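Drotik hand-held gripper
Spare parts / Service notices / Downloads
Sold and serviced by Famora

PLEASE READ FIRST if you bought before July. Pad carrier fault on the first batch, serial numbers 2 to 98. Finger pads can work loose on the carrier and jam the jaw half closed. One pinched fingertip reported so far, a bruise, no worse. Free repair kit, see further down. Later serials have the new carrier fitted at the factory.

Drotik hand-held. Ribbed finger pads, vented housing, marker block on the back. 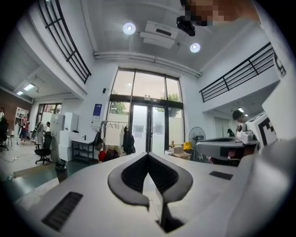 Drotik grippers, one in the hand and one on the table.

What it is
One-handed gripper for recording grasps by hand. Plastic housing, replaceable pads, marker block supplied. Sold singly or as a pair. Same pads left and right.

What goes wrong
The pad sits on a carrier with two small screws. On the early batch the thread insert was pressed in too shallow. Screws back out with use, pad tilts, and the rib on one side catches the other. Trigger goes stiff, then stops. You let go and the jaw stays where it is.

First report came from Welington Bittencourt, who runs a pair all day at Ernow. Small bottles mostly, cups, lids. He had it stick with a bottle still in the jaw and tried to pull the pads apart with his other hand. Spring let go, jaw snapped shut. That was the finger. Don't do this. Put the gripper down on the table and use the release pin.

We then ran ten units ourselves, 200 closings each, and got the same tilt on three of them. So it's real and its ours, not rough handling on your side.

How to check yours
Takes two minutes. Switch off first. Hold the housing and push each pad sideways with a thumb. No play at all is fine. Any click, any rocking -- stop using it. Then close the jaw slowly with nothing in it and look at the gap. Should be even top to bottom.

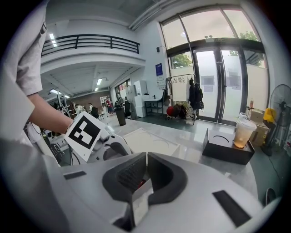 Do both sides, and both grippers if you have the pair. A unit that passes can still go later, so check again every 60 hours until the kit is in. Ursina Frei keeps the service log here and would like your serial number even if all is OK. Hours used too if you know them.

Threadlock on its own does not fix it. Several of you tried. Holds up to a week, then the whole insert turns with the screw and you can't get the pad off any more.

Until the kit is fitted
Light objects only, nothing glass.
Fingers out of the jaw, even when its switched off. The spring is still loaded.
Jaw stuck: gripper down on the table, release pin, then take the object out.
Two-handed work is okay if both units pass the check. One fails, stop with both, you won't have a free hand for the pin.
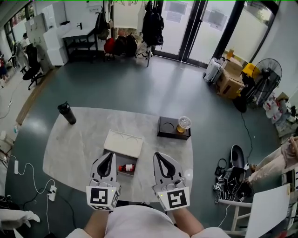

Repair kit
Two carriers, four screws, four pads, hex key, printed sheet. Carriers made for us by Wallner, deeper insert, metal all through. Fitting takes a quarter of an hour per gripper. Housing stays closed, marker block stays on. Recheck your jaw zero afterwards, the new carrier sits slightly further foward.

Don't want to do it yourself? Send the gripper in, we pay shipping both ways. Pack the spring end well.

Ordering
Kit: free for serials 2 to 98, one per gripper. Others at list price.
Questions on fitting: Hubert Marti, mornings.
Injuries or near misses: Konrad Widmer, any time, please don't wait for the form.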